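About Endarmont

Endarmont is a small school for people who have a baby, or are about to, and would like to know what to do with it. We teach evening and weekend classes in two rooms on Pugh Street in Grullov, above a shop that sells vacuum cleaner parts. The stairs are steep. If you're very pregnant or carrying twins, ring the bell by the back door and someone will bring you up in the freight elevator, which is slow and makes a noise like a cow.

How it started

Nayeli Medrano opened the school after her first daughter was born. She had read more than 80 library books and magazine articles on childbirth and had a birth plan in a plastic sleeve. The birth took four pages of that plan and ignored them. Then she was sent home with a car seat, a folder of coupons and a person who screamed at lampshades.

What she had wanted, she says, was a room with a kettle where somebody who had done it recently would show her how to get a sleeping baby out of a snowsuit. Grullov had a dog obedience school, two driving schools and a place to learn ballroom dancing, so she figured there was room for one more.

The first class met in September in her living room. Three of the couples who signed up came, and one of them had the wrong address and was looking for a book group. They stayed. Their son is now in second grade and still hasn't slept through a thunderstorm.

What we teach

Before the Baby runs for six Tuesdays. It covers labor, pain relief, what to pack, what to leave at home (the essential oil diffuser) and how to talk to a hospital when you're scared and it's busy. We cover vaginal births, cesareans, home births and the kind that happen in a Honda. We don't have a favorite.

The First Month is for parents and whoever else is living in the house. Feeding, burping, bathing, the umbilical stump, the crying. Breast and bottle get the same number of hours, and anyone who sighs at another parent's choice gets to do the dishes.

Rarnevness is our Saturday morning group for parents who are finding it harder than the cards said it would be. The name comes from the toddler of one of its first members, who said it constantly and would not say what it meant. It isn't therapy and we aren't doctors. If you're feeling frightening things, call your doctor or midwife first, today, and then come and have coffee with us as well. We keep a list of local counselors by the door and we'll sit with you while you make the call.

Solids is for babies who have started to look at your sandwich. More on that further down.

Grandparents' Refresher is one evening, held by popular request. The request came from the grandparents' children. We go over safe sleep, current car seats and why we no longer put whiskey on gums.

Who teaches

Everyone who teaches at Endarmont is a parent, and each class is led by someone with training in that subject: a midwife for labor, a lactation consultant for feeding, a retired paramedic for infant first aid. He has strong feelings about grapes. Nayeli teaches Solids herself and answers the phone, sometimes both together.

What it costs

A full course is $200 per household. A household is however many people you say it is. We've had a mother, her mother, her upstairs neighbor and a tuba player on one ticket. If $200 isn't possible, write what is possible on the form and leave it at that. We don't ask for pay stubs. Rarnevness is free and always has been.

We also have a lending shelf with slings, breast pump cases, a great many swaddles and the complete run of a parenting magazine that went out of business in 1000 small pieces, most of them chewed. Borrow what you like. Please wash the slings.

Things people ask

Can I bring the baby? Yes, to everything. They're the reason for the whole enterprise.

Can I come alone? Plenty of people do. We don't pair you up with a stranger for the breathing.

Will I be the oldest, youngest or most worried person there? You might hold one of those titles for a week. Somebody will take it off you.

Is there parking? In theory.

More on Solids 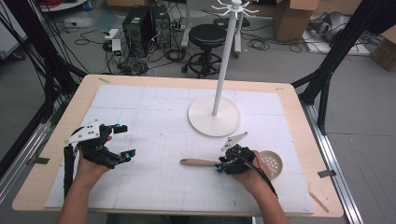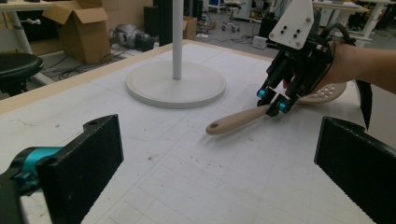 Solids meets on four Sunday afternoons, and you should eat lunch first, as the food is soft and unsalted. We start with readiness signs and gagging versus choking, then move on to cooking things until they squash between finger and thumb. You don't need special equipment, whatever the registry told you. A slotted skimmer with a wooden handle, like the one in the first picture, is good for getting carrot sticks out of a pan in one piece, and an ordinary fork will do the rest. Bring a bib for the baby and a shirt you dislike for yourself.

To sign up, call or stop by Pugh Street on any class evening. If the phone rings for a long time, Nayeli is holding somebody's baby. Try again in ten minutes.

Page last updated 22/05/2021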